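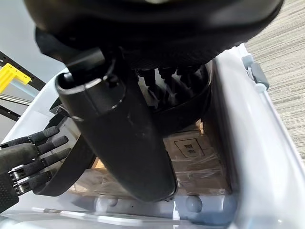
Ticket 482: grasp planner throws out every candidate on boxes in the clear bin
Component: Skemcombe (planner), Arkar (perception)
Status: open, waiting on Rendell
Opened by: Elikem Laryea, Jul 19, 2018

Hi all, so I've been chasing this one since I merged the April calibration branch and I'd love a second pair of eyes. When the target is a cardboard box down inside the translucent bin, Skemcombe asks Arkar for a surface, gets one, builds its candidates and then rejects the whole lot with "palm in collision." Same boxes on the bare carpet? Picks come out fine!

What I've tried so far:

1. Restarted Arkar with a clean cache. No change.

2. Dumped the wrist cloud and looked at it in the viewer. The cardboard comes through in patches where it's wrapped in clear plastic (shiny wrinkles everywhere), and the milky bin wall shows up twice, once where it should be and once as a kind of ghost sheet floating inside. I think the ghost sheet is what the palm is "hitting."

3. Raised the minimum cluster size from 610 to 1000 points. The ghost got smaller, but so did the box — bad trade. I put it back.

4. Turned off wall padding in Skemcombe. Now I get 4 candidates, all of them on the near edge, and the planner wants the left arm for every one. The left arm can't reach over the rim without folding the elbow into the yellow cabinet, so that's no help.

5. Forced right arm only, approach from the top, and stepped the controller by hand. The arm model looks okay to me and the joint readings agree with it.

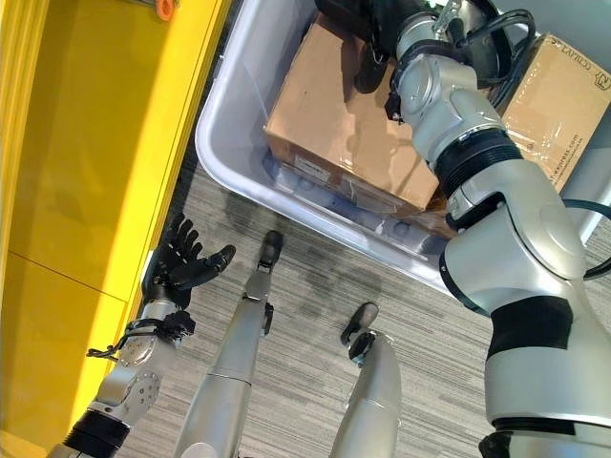 Head view during step 5, right hand at the top of the big box, left arm held out of the plan.

So my hunch is that control is fine and it's all in how the two clouds get merged. The head camera gets a decent look at the taped tops, the wrist camera gets a face full of plastic, and Amegashie averages them like they're equally good. Could we weight by view angle, or just drop wrist points within a few centimeters of the bin model? I'm happy to write it, I only need somebody to tell me which of the two merge nodes is still live (there's an old one in the launch file and I'm scared of it).

Logs and the cloud dump are attached. The config is the stock one apart from step 4, and I've left padding off for now, so please turn it back on if you launch from my branch.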